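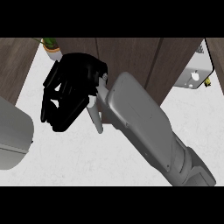
4. Line up the head view before you touch the planner

Righto, this is the step I always want to skip, and I pay for it every time. Get the Plornine sim running and open the top-down view. You want the forearm and the black hand well inside the picture, with some timber and some white floor behind them so you've got a bit of contrast to work with.

4.1 In the Milline panel, set the view to Letterbox. The black bands top and bottom are padding, so leave Mask Padding ticked.

4.2 Load the scene file and let the planner build its collision map. Mine comes to 2,445 cells – yours will change if you shift any furniture.

4.3 Click the forearm casing, then the hand. Both should be listed under Self. If the second arm lands under Obstacles, click it and choose Reassign.

4.4 Set the planning timeout to 700 ms and hit Save.

Note: Elango Annamalai wrote the Reassign tool and reckons you can do the whole arm in one go with Shift held down. I still do it link by link (old habits!).

Caution: don't run a grasp with the fingers curled. Send Open Hand first, or Brurno will throw error 17 and drop your queue. Christos Mavromatis lost a whole arvo's worth of trajectories that way.

4.5 Restart the planner and go on to step 5.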